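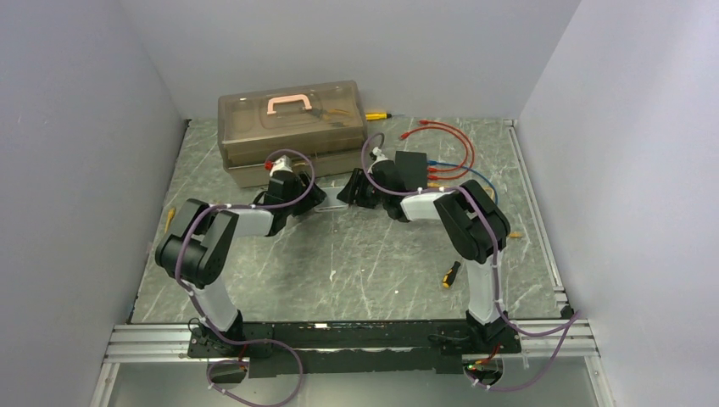

Looking after old sash windows: speaker notes

Talk for the Grosedham evening, main hall. Doors at half past six, start at seven. Tea afterwards, questions before tea.

Slide 1. Title

Introduce myself: Bent Bisgaard, joiner, trained at Skov and still there. Mention that Lærke Lykkegaard has the sample sash at the side table and people can handle it afterwards. Ask them to keep fingers clear of the bottom rail, as it drops.

Say what the talk covers. Sliding timber sashes with cords and weights. Casements get one slide near the end. Plastic windows and spiral balances are left out, so if someone has those, catch me at the tea.

Slide 2. Where the examples come from

Grunlow Terrace. 19 houses, 79 sash windows between them, all looked at over two winters. Most were original. A few had been replaced by earlier owners and those were generally in worse condition than the old ones, mainly at the sills.

Thank Þröstur Hedegaard for letting us into the end house first, when we did not have a proper survey sheet. The first sheet had no space for the state of the pulleys. We had to go back.

Slide 3. How the window works

Use the cutaway drawing. Go slowly, most people have lived with these for years and never seen inside one.

Two sashes, one in front of the other. Each hangs on a cord at either side. The cord goes over a pulley near the top of the frame and down to a weight inside the hollow box. The inner bead, or staff bead, holds the lower sash in. The thin strip between the sashes is the parting bead. There is a small removable piece low down in the pulley stile called the pocket, and the weights come out through it.

Point with the stick. The laser does not show on this screen.

Weights should be matched to the sash. For the top sash the pair should be slightly heavier than the sash so it stays up. For the bottom sash slightly lighter so it stays shut. If the glass has been changed for something thicker, the weights will be wrong. This was the usual reason for a top sash that crept down overnight.

Slide 4. What people complain about

Stuck shut. Rattles. Draughts. Will not stay open. Water on the inside sill.

Say that stuck shut is nearly always paint. Coats go on over the gap between the sash and the bead and the window is glued in place. Top sashes are the worst, because people stop using them. In the Terrace, Nanna Grímsdóttir had lived in her house since she was a child and did not know the top sash in the back bedroom was meant to open. It came free in an afternoon.

Slide 5. Lead paint

Do not rush this slide.

Any house of this age should be assumed to have lead paint somewhere in the layers. Test kits can be bought, and they are worth using. No dry sanding. No hot air gun turned up high. Wet abrasive paper or a chemical stripper, windows open where they will open, sheet on the floor, children and anyone pregnant out of the house. Proper mask. Bag the waste and ask the council where it should go.

If somebody asks whether it is all right to leave it: sound paint that is not flaking and not rubbing can be left and painted over. The trouble is that sashes rub by design, so the running edges need attention even when the rest is sound.

Slide 6. Freeing a stuck sash

Run a knife along the joint between sash and bead, inside and out. A stiff filling knife is better than a craft blade, which snaps. Work along a bit at a time. Check for screws and nails driven through the meeting rail. Press at the corners with the flat of the hand, never on the glass.

Do not lever from the bottom rail with a chisel. Show the photograph of the rail from the corner house with the chisel marks. The owner has said I can use it provided I do not say which corner.

Once it moves, rub a plain candle down the channels. Oil collects dirt.

Slide 7. Tools

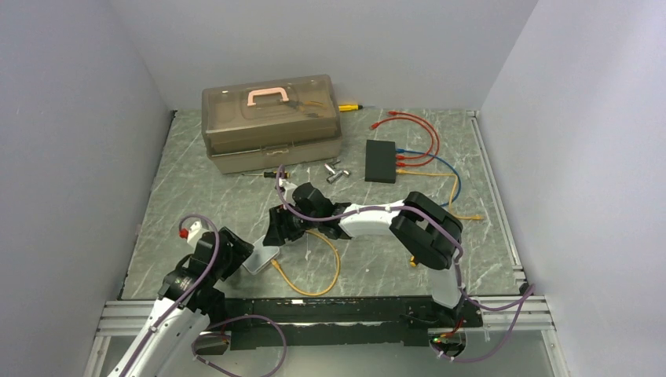

Tackle box with a carrying handle, and a screwdriver beside it.

Keep this part short, they have the list on the handout.

Filling knife, old wide chisel for the beads, pincers, a small hammer, a screwdriver that fits the screws you have. Slotted screws in old windows are often full of paint. Clean the slot out with the corner of a knife before putting any force on it. More screws are ruined by a loose-fitting blade than by rust.

A container with divisions is useful for keeping beads' pins, screws and catches from each window apart. Label by room. A catch from the landing will look the same as one from the bedroom and will not line up.

The Jerer cord we use is waxed cotton. Other makes are fine. Buy it slightly thinner than the groove in the pulley and stretch it before fitting. Hang something heavy on it overnight.

Slide 8. Replacing a cord

This takes the longest, allow time. If we are past half past seven when I reach it, drop slide 10.

Do both cords on a sash together, even if only one has gone. The other is the same age.

Order of work: ease off the staff bead starting from the middle of its length, so that it bows and the mitres are not broken. Swing the lower sash in. It is heavier than it looks, so have a second person. Tie off or hold any cord that is still whole before freeing it from the sash, otherwise the weight goes down inside the box with a bang and can split the bottom. Take out the parting bead if the top sash is coming out. Expect to break the parting bead and have a spare length in hand. It is cheap.

Open the pocket. It may be painted over and hard to find. Tap along the stile and look for a faint line. Pull out the weight.

To thread the new cord, use a mouse. Explain what it is: a bit of lead or a bent nail tied to string, dropped over the pulley so it falls down to the pocket. Tie the string to the cord and pull through. A length of light chain also works.

Knot the cord to the weight and tuck the end in. Cut to length with the weight near the pulley for the bottom sash, sash on the sill. Common mistake is to leave the cord too long, so the weight touches the bottom of the box before the sash is fully up. Then the sash will not stay at the top and people blame the weight.

Nail the cord into the groove in the side of the sash, low enough that the nails never reach the pulley.

Lærke to hold the sample sash up at this point if she is happy to.

Slide 9. Draughts

Brush strip let into the staff bead and the parting bead. It can be fitted by a careful amateur. Needs a neat groove, so a router or new beads bought with the strip already in. We mostly buy the beads.

Where the two sashes meet in the middle is the largest gap in most windows. Strip there makes the biggest difference for the least money.

Leave some ventilation in kitchens and bathrooms. One house in the Terrace sealed everything in October and had black mould behind the wardrobe by the new year.

Heavy curtains and shutters: worth having. If the shutters are painted into their boxes, free them the same way as a sash.

Slide 10. Casements (can be dropped)

Hinges first, then paint build-up, then the frame. Most casements that stick have dropped on the hinge side. Try longer screws before planing anything off the edge. What is planed off cannot go back.

Slide 11. Rot

Sills and the bottom corners of the lower sash. Push with a blunt point. Sound timber resists, rotten timber takes the point without a noise.

Small soft spots: cut back to hard wood, let it dry, treat, fill. Larger areas: let in a new piece with the joint sloped so that water runs out of it. I am against filling large holes with resin on its own. Halfdan Hauksdóttir disagrees with me on this and may say so from the floor. She has repairs of hers still standing in Grunlow and I should be fair about it.

Cracked putty lets water behind the glass. Rake out only what is loose. Linseed putty, leave it until it has skinned over before painting, and take the paint a hair's width on to the glass to seal the edge.

Slide 12. A yearly round

Pick a dry day at the end of summer. Open and shut every sash. Wash the paintwork and look at it while washing. Clear the drip groove under the sill, which fills up with paint and spiders. Look at the cords where they go over the pulley. Touch up bare wood the same week.

Slide 13. Permission

If the house is listed or in the conservation area, ask before replacing a window or changing the glass. Like-for-like repair is usually all right, but ring the planning office and get the answer in writing.

Slide 14. Questions

Likely ones:

Cost. Do not quote from the platform. It depends on access, and on whether the boxes are sound.

Double glazing in the old sash. Possible with thin units if the glazing bars are deep enough. The weights will need changing, see slide 3.

Can it be done from inside? Nearly all of it, yes. Outside painting of upper floors is a job for a proper tower.

Handouts are in the blue folder under the lectern. Switch the projector off at the wall when finished, and give the hall key back to Þröstur.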